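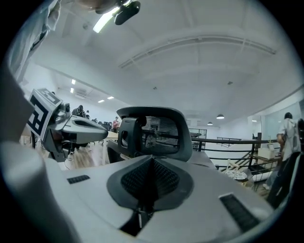
Mesh back office chair – worth fixing the sag or just replace it?

Posted by undthorpe_desk

Hi all, hoping someone here has been through this. Our office moved into one big open room in July, light wood floor, fluoro lights, white ceiling, and we brought the old chairs along with us. They're the black kind with a curved plastic frame and dark mesh across the back. Mine has gone slack right where my lower back sits, and by 2 in the afternoon I'm basically leaning on the plastic. The seat and the gas lift are still good. A bloke at a furniture place in Skolach quoted me 300 for a new one, and there's no way work will pay for that when the rest of the chair is fine. Can you tighten mesh? Or buy just the back? Also it clacks when I lean, which my neighbours have started to mention!

comine1219

You can't really tighten it, sorry. On most of these the mesh is held in a groove that runs around the frame, and once it's stretched it stays stretched. I tried a hair dryer on mine (saw it in a video) and all I got was a funny smell and a shiny patch.

What did work was swapping the whole back. Flip the chair over and look for a sticker under the seat with the model on it, then ring a second-hand office place and ask if they've got a wrecked one for parts. I paid around 80 for mine, and it was four bolts and maybe twenty minutes, most of that hunting for the right hex key – take a photo of the bolts before you start so you know which ones are the long ones. While you're under there, snug up the bolts on the bracket between seat and back. That's where my clack was coming from. If it's still noisy after that, try a bit of silicone spray on the tilt pivot. Don't use cooking oil like my brother did, it goes gummy and collects every bit of fluff on the floor.

If you can't find a back, a strap-on lumbar cushion will get you through another year. Get one with 2 straps, the single ones slide down.

tse_in_the_shed

just swap it with someone who's on leave lol

undthorpe_desk

Found the sticker, thanks heaps! Tightened the bracket and the clack is gone. Ringing around for a back on Monday.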